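12 comments · 31 shares

CLUB NOTES, Aug 6, 2024

Illey Robotics Club — summer catch-up

Quick one this month, I'm typing this between sessions. Sorry in advance for the spelling.

Power strip task is go. We voted for it over the mug task and the sock task, and I know some of you are still sore about the socks. Maybe in the fall. The job: pick up the plug, turn it, get it into the outlet on the strip. Sounds like nothing. Try it with two fingers per hand and no wrist to speak of.

Chenxi Feng is running the demo sessions and has the schedule, so go to her with swaps and not to me. Target is 300 demos before school starts. We have 80 that we'd keep. A good run takes under a minute once you get the hang of it, a bad one takes as long as you let it, so please call it and reset.

Things we learned so far:

- White on white is hard. White strip, white cord, pale sheet. The model has to cope with that, so we are leaving it. No, we're not buying an orange one.
- The cord fights you. Lay it in a loose loop beside the strip and don't stretch it out straight.
- Start with the strip at a different angle every time. Last week's batch was all lined up the same and we tossed most of it.
- Both grippers over the table before you hit record. Half the clips from the first weekend start with somebody's hands comming in from nowhere.

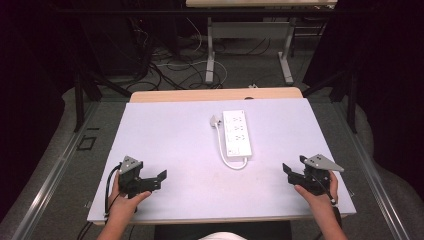
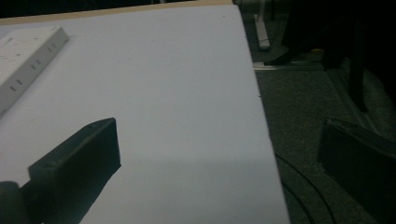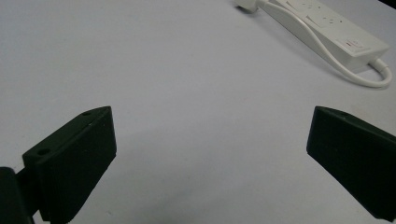

All three from the power strip table.

Sign-ups and dates

Sessions are 10 demos each, then you hand over. Anybody who does more than two in a row gets sloppy, me included. New people watch one full session first, then do a practice set that doesn't count. Parents welcome, but stay off the carpet side with the cables please.

We still need:

- two people for early evenings
- one person who likes labeling (it's not that bad, there's music)
- someone to reprint gripper fingers — spares box is down to one pair, files are in the shared folder under Wenska, use the second version

Wenska is still the name of the gripper project by the way. Su is the training code. I keep getting emails mixing them up and then the wrong person gets the bug report.

The Grurneo meet

Entry is in! We're down for the household tasks table at the Grurneo student meet in December. Rules came through last week. Each team gets 10 tries, the judges set out the strip and the cord however they want, and you can't touch anything once the run starts. Full insertion scores. Plug touching the outlet scores a little. Knocking the strip off the table scores zero and a lot of laughing, going by last year.

Travel fund has a goal of 1,000 dollars, bake sale details next issue. If you can drive, say so early — last time we sorted cars the night before and it was awful.

Forms for under 18s need a signature on both pages. Both. Drop them in the folder by the door.

That's all, got to go set up. Questions to Chenxi or just reply to this.

You are receiving this newsletter because you signed up at a club night. Unsubscribe | Manage preferences

This site uses cookies to remember your settings. Accept | Decline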